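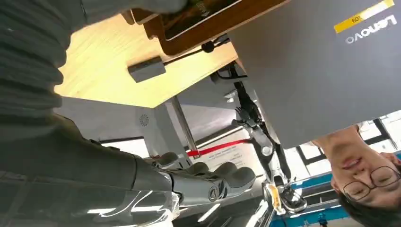
# Session 4: Writing meeting notes people will read

I'll start with a confession. For my first two years at Hedovberg I took minutes the way I'd been taught at college, which meant writing down nearly everything, and I was very proud of them (and very tired). Then Gudrun Lundgren, my manager at the time, asked me what we'd decided about the Pledivora order. I had six pages in front of me and couldn't find it! So most of tonight is about what to leave out.

## Before the meeting

Get the agenda the day before and turn each item into a heading. Leave a gap under every one. I type mine on a laptop these days, but plenty of good note-takers use paper and I'm not going to argue with them. If you type, learn to look up now and then, or you'll miss who is talking.

Write the names down as people arrive. Do ask how to spell them. I got Bülent Yazıcı's surname wrong in three sets of notes before he very kindly wrote it on a card for me.

## During the meeting

I listen for these, and I put a letter in the margin when I hear one:

- **D** for a decision
- **A** for an action, with a name and a date
- **Q** for a question that was left open

Everything else gets a line or two, if that. Suppose the group spends 15 minutes on whether to move the Jaidee stall nearer the entrance. Your note might be:

> **D** Stall moves to the entrance from June.
> **A** Bülent to tell the site office.

You don't need who said it would be draughty, unless someone asks for their objection to be recorded, in which case you put it in using their own words and read it back to them.

If you lose the thread, say so. "Sorry, can I check what we've agreed?" is a perfectly good thing to say out loud, and half the room will be glad you did.

## Afterwards

Type up the same day if you can manage it. My own handwriting is a mystery to me by the next morning, and I've met typists who say the same of their abbreviations. Aim for up to 400 words for an ordinary team meeting. Put the actions at the top, where people look first.

Watch your verbs, too. "It was felt that costs should be looked at" tells me nothing. "Gudrun will check the printing costs" tells me who to pester.

## For next time

Take the Nenico transcript from your folder (the long one, 8 pages) and cut it down to 225 words, with your D, A and Q marks left in. Swap with the person next to you when you come in. We'll go through a couple together before the break, and then start on chasing people for their actions.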